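Ticket 700-113: Voter contact export dropping households, turnout scores look invented
Product: Bindix Canvass (county party license)
Status: Reopened
Priority: Normal (I asked for High)

Original report

The walk lists we pull for the Vandbridge council runoff are missing people. I don't mean a few stale addresses. Two streets off the north end of Osman Avenue disappear the moment I tick "Persuadable, any party." Untick it and they come back. These are streets where both sides have been knocking on doors for years, and I'm supposed to believe there isn't one persuadable voter on either of them.

The in-app help says to "trust the model." I have worked enough elections to be wary of that sentence.

Steps to reproduce:
1. Open the Vandbridge turf.
2. Filter by Persuadable, any party.
3. Export as a walk list.
4. Compare with the same export, filter off.

Expected: a shorter list with a believable spread of streets.
Got: 113 doors, none of them on the two streets. 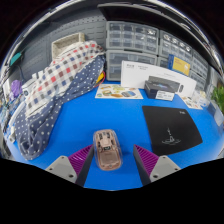 VANDBRIDGE, June 8, 2026

First reply from support says to clear the browser cache and try a different mouse click pattern, "single click, then wait." I cleared the cache. I clicked once and waited. Same 113 doors.

I also tried the export from a second machine and a second login, in case my permissions were the trouble. No change. So please don't send me the cache article again.

Second reply says the missing voters have "low engagement scores" and were suppressed by design. Fine, then show me the score. I opened three of the hidden records by hand and each one has a turnout score of exactly 65. Same number, three people, different ages, different voting history. One of them has voted in every primary on file, and one registered last October. A model that gives both of them a 65 is either broken or filling in a blank.

Asked support which it was. Was told the scoring method is proprietary.

Workaround (mine, not theirs)

Leave the Persuadable filter off. Export the whole turf. Sort by street in a spreadsheet and cut it down yourself. It takes most of an evening and the volunteers get longer lists than they want, but the lists have real people on them.

Do not use the "Rebuild turf" button in the meantime. It wiped our saved notes on one precinct and I had to restore them from an old export.

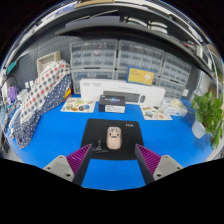

Zivitz

Update to the above. Support now says the 65 is a "placeholder value" applied when the state file has a blank in the precinct split column. That is at least an answer, and it fits what I see – both streets were moved into a new split after the last redraw, and the split code is blank for every record on them that I've checked.

What it doesn't explain is why a placeholder gets treated as a real score. The cutoff for Persuadable starts above 65, so anyone with a blank gets thrown out, and nothing on the screen says so. If I hadn't known those streets I'd have sent people out with that list and called it data-driven.

I'm told a fix is "scheduled." I was told the same about the duplicate phone numbers, and those are still there.

What I'm asking for before this gets closed again:

– Show blanks as blanks. A dash would do.
– Put a warning on the export when records are dropped for missing fields.
– Tell the other campaigns on this license. More than 100 records are affected in our turf alone, and I doubt we're the only turf with a new split.

Tested again after the overnight sync. The split codes are filled in on one of the two streets and those households now show up under the filter, with scores that vary. The other street is still all 65s and still missing from the export.

Ticket was marked Resolved at that point by the system. Reopened by me. Second street still outstanding, no response yet on the warning message.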